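How to Tell When a Mango Is Ready

My neighbor Judit Vincze taught me this one June, after I had cut into yet another mango that was hard as a turnip, and I have used her way ever since.

Start with your hands. Hold the fruit in your palm and press gently near the middle — you want a little give, like a ripe peach. Then smell the stem end, where a good one is sweet and almost flowery.

If yours is still firm, leave it on the counter in a paper bag for 2 days and check it each morning. A banana in the bag speeds things along. 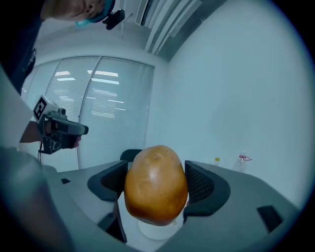

Please don't go by color alone! Some kinds stay green to the very end, and others turn yellow well before they are soft. A few little specks on the skin are nothing to fret over. Once it's ready, it will keep in the fridge for a few more days.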